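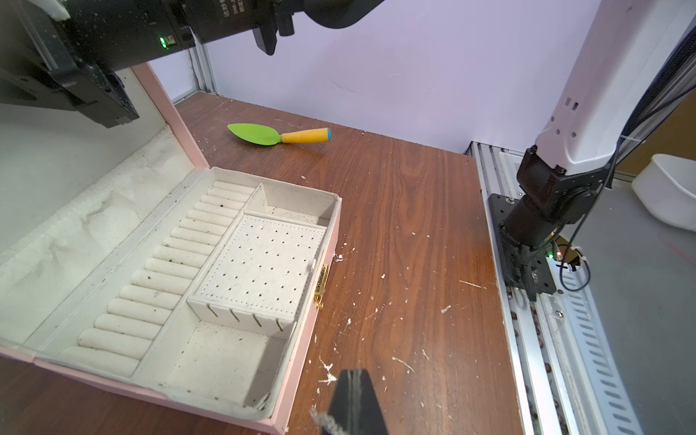

**Drudum nimmt Schmuckkästchen ins Reparaturprogramm auf**

Ham, im Januar — Die Werkstatt Drudum arbeitet ab sofort auch gebrauchte Schmuckkästchen auf. Bisher nahm der Betrieb nur Uhrenetuis und Nähkästen an. Angenommen werden Kästchen mit Stoff-, Samt- oder Papierbezug, auch wenn Einsätze fehlen oder der Verschluss klemmt.

Nach Angaben der Werkstatt kommen die meisten Stücke mit verschmutztem Futter. Helle Innenseiten zeigen jeden Fleck, und zwischen den Ringrollen setzen sich Krümel und Staub fest. Die Polster werden abgesaugt, trocken gebürstet und nur bei Bedarf neu bezogen. Herausnehmbare Einsätze für Ohrstecker reinigt das Team getrennt vom Kasten.

„Viele Leute werfen ein Kästchen weg, weil der Deckel innen grau geworden ist“, sagt Werkstattleiterin Bo-ram Wang. „Das Gehäuse ist dann meistens noch in Ordnung. Wir bauen die Ringrollen aus, wenn es geht, und sonst arbeiten wir mit einem schmalen Pinsel.“

Im Probebetrieb wurden 283 Kästchen bearbeitet, etwa 70 davon erhielten einen neuen Verschluss. Die Bearbeitung dauert in der Regel 2 Wochen. Bezugsstoffe liefert die Weberei Trelley, kleine Beschläge kommen von Brorix.

Kästchen bitte leer abgeben — für vergessenen Schmuck übernimmt Drudum keine Haftung. Lose Teile wie Scharniere oder Trennwände sollten in einem Umschlag beiliegen. Die Annahme ist werktags ab 9 Uhr geöffnet.

Pressekontakt: Bo-ram Wang, Drudum, Ham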